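St. Anne Parish, Tevdale
Parish Pastoral Council
Minutes of the December meeting

Location: Pelletier Hall, lower meeting room
Called to order: 7:05 p.m.

Present: pastor, deacon, council chair, recording secretary, business manager, director of music, director of religious education, four elected members.
Excused: two elected members.
Quorum confirmed by the chair.

1. Opening prayer and agenda

The deacon led the opening prayer. The agenda was adopted with one change: the item on the food pantry was moved ahead of the item on the Lenten calendar at the request of the director of religious education, who had to leave early.

2. Minutes of the previous meeting

Approved with two corrections. In item 4, "Saturday vigil" should read "all weekend Masses." In item 6, the motion to obtain a second quote for the sacristy door was tabled and did not carry as recorded.

3. Pastor's report

Confirmation will be held at the parish in the spring. The chancery has offered two possible dates and expects a reply before the end of the month. The pastor prefers the later date, which leaves an additional weekend between the retreat and the rite. No objection.

The visiting priest who has covered the early Sunday Mass will return to his own community after Epiphany. The pastor has asked for a replacement through the deanery. Until one is assigned, the pastor will take the early Mass and the deacon will preach at the late one every other week.

The parish census is closed. Registered households stand at 775. The council asked that the figure be used for all planning in the coming year in place of the older number still printed on the envelope order form.

4. Weekend Mass schedule

The chair summarized the written comments received since the last meeting. Most concern the gap between the two Sunday morning Masses. The parking lot does not clear in time, and families arriving for religious education are turned back into the street.

Three options were on the table:

Option A -- leave the schedule as it is and open the grass overflow area in dry weather.
Option B -- move the late Mass back by 30 minutes.
Option C -- move the early Mass forward by 30 minutes.

Option C was withdrawn after the director of music reported that the choir cannot assemble at that hour. Option A drew support from two members but the business manager noted that the overflow area has no lighting and drains poorly on the side next to the rectory.

Motion: to recommend Option B to the pastor, effective the first weekend of Lent. Moved and seconded. Carried, one abstention.

The pastor accepted the recommendation. Religious education will shift by the same interval. The director of religious education will write to families.

5. Hymnals

The current hymnals are out of print and the bindings are failing. The director of music circulated two sample books and recommended the edition offered through Deneck, mainly for its psalm settings and its larger type. Price includes shipping and a nameplate inside the front cover.

Quantity requested: 200 for the nave. Choir editions are a separate line and will be bought from the music budget.

A member asked whether a yearly paper missal would cost less. The business manager compared both over a term of 5 years. The hardbound book is cheaper from the fourth year on, assuming normal losses. A member asked about storage of the old books. They will be offered to parishioners after Mass on two weekends and the rest sent for recycling with covers removed.

Motion: to approve the hymnal purchase as presented, order to be placed in January. Carried.

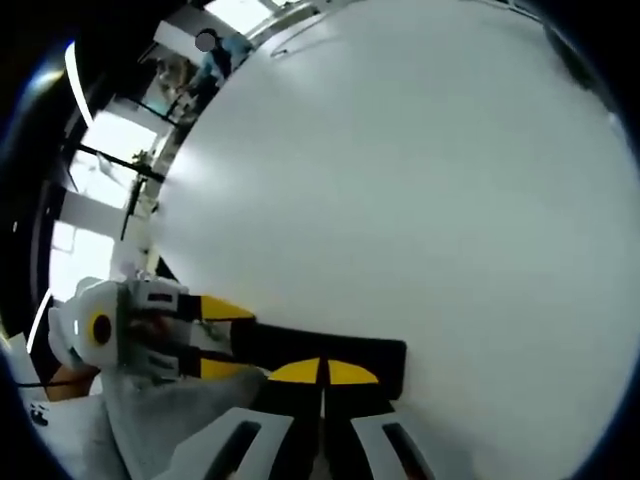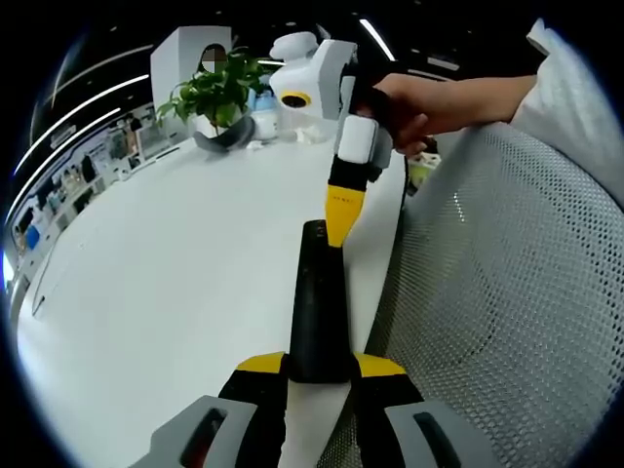

Hand-held gripper with black and yellow parts, in both pictures.

6. Food pantry

Shelf stock is adequate for canned vegetables and pasta, low for cooking oil, cereal, and baby food. The pantry will publish a short list in the bulletin each week in place of the general appeal.

Hours stay the same through the winter. The side entrance is to be used for deliveries only. Clients should be directed to the main door, where there is a ramp.

The director of religious education reported that the confirmation class will stock shelves as a service project. Students must be accompanied by two adults with current safe environment certification. The office will check the certification dates. The director left at this point (8:10 p.m.).

7. Church heating

The Hetier boiler in the church basement was inspected in the fall. The inspector found corrosion at the return fitting and a circulator pump near the end of its service life. The boiler is otherwise sound and passed.

The business manager has one quote for the pump and fitting and is waiting for a second. The council set a ceiling of $2000 for the combined repair. Anything above that comes back to the council and the finance council jointly.

Discussion of thermostat settings followed. The present weekday setting is adequate for daily Mass if the chapel doors are kept closed. The nave should be brought up to temperature earlier on Saturdays -- the organ does not hold pitch otherwise, and the director of music has twice had to retune the reeds before the vigil. The business manager will reprogram the timer and report.

Motion: to authorize the repair within the ceiling stated. Carried.

8. Lenten calendar

Ash Wednesday: morning, noon, and evening services, the noon service without Mass. Stations of the Cross on Friday evenings, followed by soup in Pelletier Hall. Parish groups will be asked to take one Friday each. The sign-up sheet will be kept at the office and not at the back of the church.

The communal penance service is shared with the neighboring parishes and the date is fixed by the deanery. The deacon will confirm it.

The Triduum schedule was deferred to the next meeting.

9. Other business

A member raised the condition of the microphone at the ambo. It cuts out when the page is turned. The director of music believes the fault is in the cable. To be checked before Christmas.

The lost-and-found box in the vestibule is full. Unclaimed items will be donated at the end of January.

10. Action items

Pastor: reply to chancery on Confirmation date.
Deacon: confirm penance service.
Director of music: hymnal order; ambo microphone.
Director of religious education: letter to families on new class times.
Business manager: second pump quote; church timer; envelope order form.
Secretary: bulletin notice on the Mass schedule.

The deacon gave the closing prayer. Adjourned at 8:50 p.m. The next meeting will be held in the same room in January.

Respectfully submitted,
Recording Secretary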